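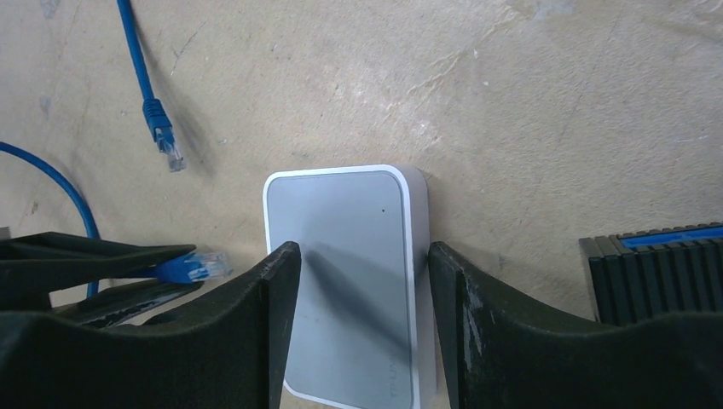 Wemia G2 Gripper for Network Hardware

The Wemia G2 is a two-finger parallel gripper for handling switches, routers and similar small boxes. It fits most mid-size arms and ships with black fingers, a wrist camera mount and a control box. Item number 239.

Open day at the Khaemba workshop

We are showing the G2 on March 2, 2023, from 10 a.m. to 4 p.m. Archana Kaushik will run the demonstration. The work is done at floor level, on bare concrete, with ordinary TP-Link units and Ethernet cables. No fixtures or trays are used. Visitors may bring their own hardware, as long as it weighs less than 2 pounds with the power supply removed.

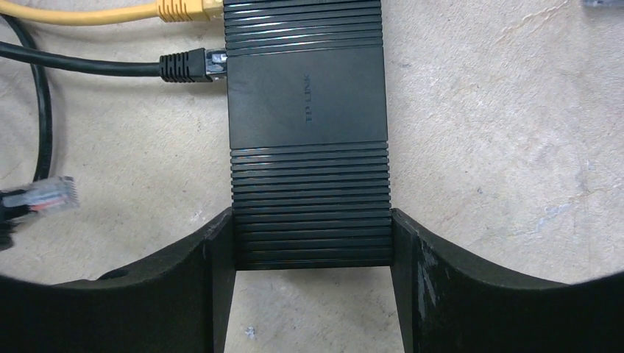

Cables are the hard part of this job. A box with cords plugged into one side has to be gripped clear of the connectors, and the operator picks the grip height before closing the fingers. Loose plugs lying nearby are left alone unless they block the approach. Kanini Langat will take questions on cable routing after each run.

Finger wear

Scuffs on the tips are normal with floor work and do not affect the grip. Replace a finger if the flat inner face is cracked or no longer closes square. Spare fingers are sold in pairs, item number 409.

Ordering

The G2 is sold through Taltum. Orders placed at the open day ship in April. A deposit of $100 holds a unit. The Fillow quick-change plate is sold separately.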